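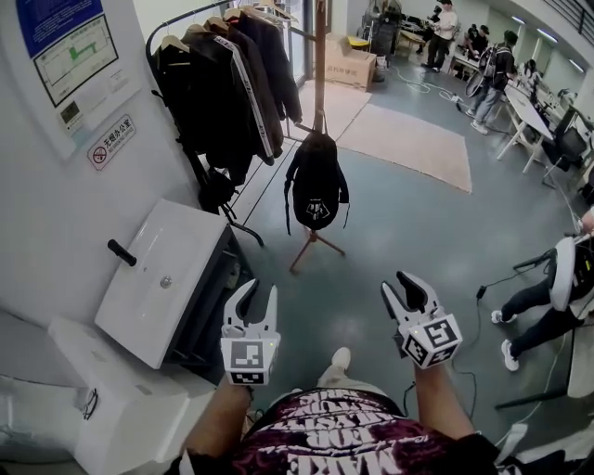

Smadi office corner notes

Hi! I'm Lamai, and I keep the notes on the coats-and-bags corner, the bit by the washbasin where everybody dumps their stuff. This folder covers the corner in February. Seija Miettinen did the first version and I've been adding to it ever since (sorry about the mixed spelling of "coat rack", I gave up fixing it).

What's in here
clips/ has 1,720 short clips, most of them 20 seconds long
notes.csv has one line per clip, typed by me or Sakda
rooms.txt is the room list, still missing the upstairs

How I name things
The metal one with hangers is "rack". The wooden one with the splayed legs is "stand". Jackets go under "jacket" even if they're really more of a coat, and a backpack is always "bag", wherever it's hanging. I went back and forth on that one!

Known problems
Clips 2 and 100 have their notes swapped. Wenceslao has the fix and I'll merge it Wednesday.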